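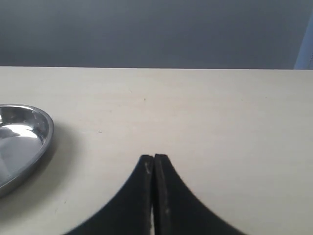 Home Forums Kitchen & Dining Storage Search Log in

Tray under the bottles, yes or no?

morsy_k
I have a cream tabletop against a gray wall and I want to keep it mostly clear. The only things staying out would be a plastic bottle for syrup and maybe one for oil. Do you put a tray under them or set them right on the table? Light tops show every ring.

Orix70
Tray. Round stainless, shallow. I've had mine 11 years. Wipe it and put it back.

kista_north
I'd skip it. A tray turns into a place to drop keys and mail. Three months and you won't see the bottom. A folded cloth does the same job.

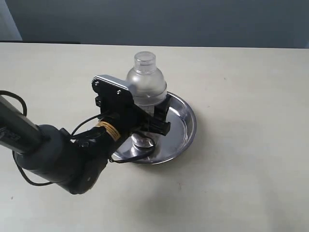 Orix70
A cloth soaks up oil and then it sits against the table. Steel doesn't. One bottle in the center, nothing else on it. If you add a second bottle, get a bigger tray.

jisus548
Steel scratches, though, and a tall bottle with a narrow base can slide on it when you bump the table. I went back to cork.

kista_north
Cork stains worse than cloth.

jisus548
Mine hasn't. I rinse it in the evening.

morsy_k
Thanks. I have a steel tray in a drawer already, so I'll try that with the syrup bottle first. The oil can stay in the cabinet until July when I redo the shelves.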